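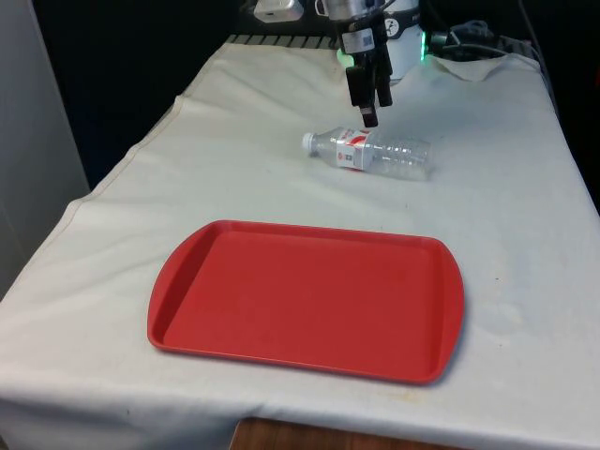 About Plarnach Table Linen and Tray Service

Plarnach supplies tablecloths, serving trays and bottled water to meeting rooms, training centers and small event halls. We deliver the goods, collect the used linen and trays, wash them, inspect them and return them on a fixed schedule. The company serves 178 sites from a single plant.

What we supply

The standard set consists of a white cloth, a plastic tray and bottled water. The cloth is cut to hang over the table edge and is hemmed on all sides. Trays are rectangular, with rounded corners and a raised rim, and have a grip at each short end. Red is the default color. It is easy to find on a white cloth and easy to sort at the return dock, where trays from several customers arrive in one load.

Water comes in clear plastic bottles with screw caps. We do not supply glass. Customers who use their own glassware should pack it separately, as our crates have no dividers.

Linen

We sort returned cloths into three grades. Grade 1 has no visible marks and goes to dining rooms and receptions. Grade 2 may have small gray marks or light stains that remain after two wash cycles, and is used for work tables, training rooms and back-of-house surfaces. Grade 3 is cut down for wiping cloths and is never sent out as table linen.

Cloths are folded by machine and shipped flat. Creases from folding are normal and will relax after the cloth has been on the table for a few hours. Pressed linen is available under the Skurari plan, which adds one day to the turnaround. Hems are checked at every inspection. A cloth with an open seam is pulled from stock until it has been resewn.

Trays

Each tray is washed, dried on a rack and checked for cracks, warping and damage to the rim. Light scuffs on the inner surface do not affect use and are not a reason for replacement. Deep cuts are, and those trays are recycled. Our current tray stock is 996 pieces, of which 319 are held in reserve for short-notice orders.

Customers sometimes ask whether bottles should be delivered already on the tray. They are not. Bottles travel in their own crates and are placed at the site by whoever sets the room. Our setup sheet shows the tray parallel to the long side of the table, with the bottles upright on it and the labels facing the seats.

Service plans

Andeo is the basic plan: delivery and collection once a week, Grade 2 linen, standard trays.

Ogola adds a second weekly collection and Grade 1 linen for up to 3 rooms.

Skurari includes everything in Ogola, plus pressed linen and a choice of tray color.

Plans can be changed at the end of any billing month. Additional cloths may be ordered on any plan – the charge is per piece and includes washing.

Returns

Shake out cloths before bagging them. Do not put wet cloths and dry cloths in the same bag. Stack trays face up, with nothing left inside. Empty bottles go in the clear bags with the caps on. Our drivers do not take partly full bottles.

The plant is closed for maintenance during the last week of December. Orders for that week are delivered in advance.

Page last revised 6/26/20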